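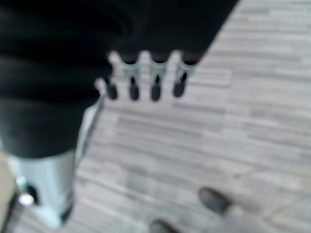
Ye: pues yo no forraría unas cortinas opacas con tela negra ni aunque me la regalasen. La mía absorbía tanto calor en verano que el cuarto era un horno.

Momel
¡Hola a todos! Abrí yo el hilo, así que pongo los datos que faltaban. Es para el dormitorio, ventana a la calle con una farola justo enfrente, y quiero dormir a oscuras de una vez. He visto una tela negra de 400 gramos el metro cuadrado y otra más fina, con capa de espuma por detrás. ¿Cuál cogeríais? Coso lo justito (dobladillos y poco más).

Grila
La de espuma, sin dudarlo. La gruesa pesa una barbaridad y mi máquina doméstica se negaba a pasar por el doblez triple. Rompí dos agujas y acabé el bajo a mano, jurando en arameo.

Flultel
No estoy de acuerdo con Grila — la espuma se pela con los lavados. A mí me duró hasta febrero y luego soltaba migas grises por todo el suelo. Con aguja del 100 y puntada larga la gruesa se cose bien, yo lo he hecho.

Grila
Pero es que la espuma no se mete en la lavadora, se pasa un trapo húmedo y listo. ¡Así normal que se pele!

Flultel
Mujer, unas cortinas que no se pueden lavar, con gatos en casa... no lo veo.

Ye
Yo insisto en lo del color. Forro blanco hacia la calle y negro por dentro, si tanto os gusta. Y dejad 37 cm más de ancho a los lados, que la luz entra por ahí y luego vienen los lloros.

Momel
Uf, no había pensado en los lados. La ventana da al norte, Ye, no creo que el calor sea problema. Me estoy inclinando por la gruesa, que además tengo gata. ¿Se lava antes de cortar?

Flultel
Siempre, en frío y sin centrifugar mucho. La mía encogió bastante de largo.

Grila
Vale, ahí te doy la razón. Y mira bien la barra antes de colgar tanto peso, la mía cedió por el centro y tuve que poner otro soporte.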